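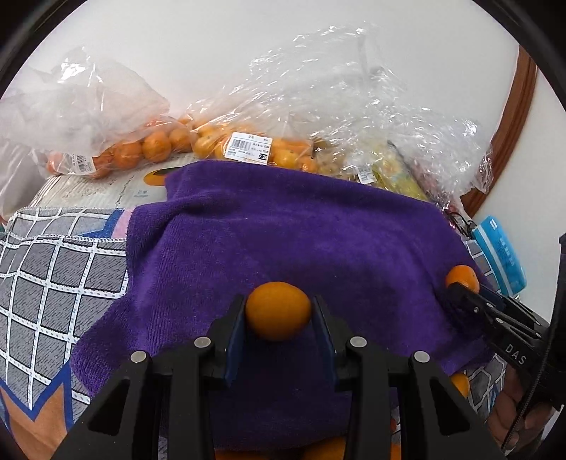

橘子买回家，要马上洗吗？

先不洗。吃之前再用清水冲一冲就行，带着水汽存放，果皮容易发霉。

第三章 柑橘的挑选与存放

这一章我盼了很久！柑橘是厨房里最好的老师：颜色亮，气味香，学起来一点也不闷，练习完了还能剥开吃掉。前两章讲了叶菜和根茎，那些经验在这里有一半用得上，另一半得重新来过，因为果皮会呼吸，也怕磕碰。

先从手感说起。拿一个橘子，用指腹轻轻托住两侧，掂一掂分量。同样大小，沉的那个汁水多。果皮有细密的油点，凑近了闻，香气清爽，多半是好果。如果一捏就塌，皮和瓤之间空得厉害，那就早点吃掉。

再说铺垫。把橘子从塑料袋里拿出来，摊在一块厚毛巾上，是我最喜欢的一步。

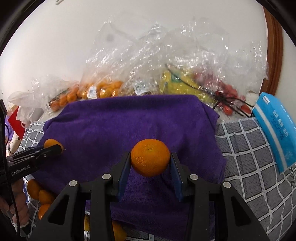 毛巾软，果子不会乱滚，也不容易压伤，挑拣时可以慢慢转着看果蒂、果底和侧面。有软斑的单独放一边，蒂部发黑的也挑出来，其余的按大小分开。别小看这点工夫，一个坏果闷在袋里，几天就能连累一整袋。

伊尔娃·永贝里在科利亚多的烹饪课上，每年十二月都要带学生分拣1,000个橘子，全班28人一起动手，满屋子都是橘皮香，真是热闹极了！她要求学生先闭眼闻，再睁眼看，最后才上手摸。本章的练习一就是照她的办法改写的，在家做，一小袋足够。

3.1节讲怎样看果皮，3.2节讲室温与冷藏的差别，3.3节讲剥下来的皮怎么晾、怎么用。请先准备一块干净毛巾、两只浅筐和一支铅笔，翻到下一页的记录表，写上橘子的品种和买回来的时间。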